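Trerness board > Grippers and end effectors
Hand-held linkage gripper: pad grip and wrist view

isura_bench
Running the Dodcombe pads at 15 N. Plain matte object, upright, one pad each side. 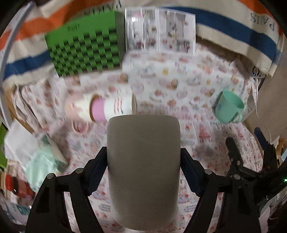

Pads closed on the grey-taupe piece

kb305
15 is too much for thin cups. I use 3.

isura_bench
Disagree. At 3 my heavier pieces slip.

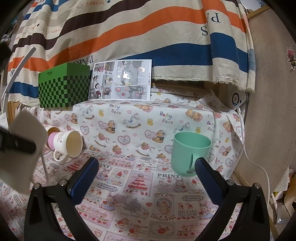 Pad spacing matters more than force, in my view. I open wide and approach square. With a mug like the green one, the right tip hides part of the handle, so I would trust a second view over the wrist one.

kb305
Or turn the wrist. Bárány controller logs 2,196 samples per run, check those first.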